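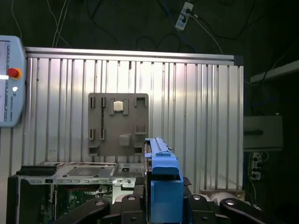 Gray fixture plate on the ribbed aluminum panel, with an opened computer chassis at the lower left.

Staleter: pictures of fixture plates and opened computer cases

README, version of 10 September 2023
Written by Ilari Valtonen. Corrections by Kyung-hwa Yeom.

What is in this folder

Staleter is a small collection of pictures about the bench where we open old desktop computers and hold their small parts during sorting. The bench is in our workshop in Flodthorpe. The collection has 3,000 pictures. In 331 of them a fixture plate and an opened computer case can be seen together, and these are in the folder "both". 

The subject is the things on the bench: plates, clips, brackets, cases, boards. We made the collection for people who design holders for small parts, and for people who want to recognize such holders in pictures.

The plates

All plates are gray plastic, square, with rounded corners. We call this model Shin. Kyung-hwa Yeom drew it, and she changed the drawing many times before we were satisfied with it. The plate is fixed to an upright panel of aluminum profiles. The grooves of the panel run from top to bottom, so the plate can be moved to another height without drilling new holes.

On the plate there are raised features, and in the labels we use these names:

slot clip — narrow and vertical, standing in pairs at the left side
U bracket — at the right side, one in the upper corner and a smaller one lower down
center bracket — goes around the sides of a small square part near the top
block — the raised rectangle a little below the center
tab — sticks out at the bottom edge, one at each corner

Please note that "left" and "right" always mean as you stand in front of the plate. In the first version I have mixed this in some files. Kyung-hwa found it, and the names are now corrected.

The small square metal part in the center bracket has the label "square_part". We do not give a more exact name in the labels, as parts of different origin have the same outside shape and a picture is not enough to tell them apart. If your work needs the exact type, this collection will not help you.

The computer cases

The cases came from offices and from private homes around Flodthorpe. There are 22 different cases. We took off the covers and removed the disks before any picture was made. Stickers with names or addresses were also removed, but if you find one that we did not notice, please write to us and we will take the picture out.

For the cases we label the following: tray, vent pattern, screw hole, board, side wall. The vent pattern is labeled as one area and not hole by hole. A screw hole gets its own label only if it is fully visible. The row of small rectangular cutouts which some trays have on the front edge is labeled "edge_cutouts", also as one area.

Files

pictures/both — plate and case together
pictures/plate — only plate
pictures/case — only case
labels — one text file for each picture, with the same name
splits — lists for training and testing

The test list has 500 pictures. The same case never appears in both lists. For the plates we could not do this, because all of them have the same shape.

Light and metal

The aluminum panel reflects the lamp. In many pictures the upper part of the metal is very bright and it becomes darker toward the bottom and the sides. We have not corrected this. The gray plate does not have strong reflections, but the metal part in the center bracket is shiny, and its border can be hard to find. Where the person who labeled was not sure about the border, the label file has the word "unsure" at the end of the line. Please keep these lines separate if you measure accuracy.

The boards inside the cases are often partly in shadow. We label the board as a whole and do not label its small components. One evening I tried to do the components also, and after four pictures I stopped.

Known problems

Some label files in pictures/case have an empty last line. It does no harm in our scripts, but Ilari's older reader from the Drudine project stops there.

The word "clip" and the word "bracket" were used without a clear rule in the beginning. Now a clip is a narrow slot and a bracket goes around something or has the U shape. If you still find a wrong one, send us the file name.

Use

You may use the pictures and labels for study, teaching and your own products. Please mention Staleter and the version date. The drawing of the Shin plate is not part of this folder. We plan to add it in November, together with a list of the screws.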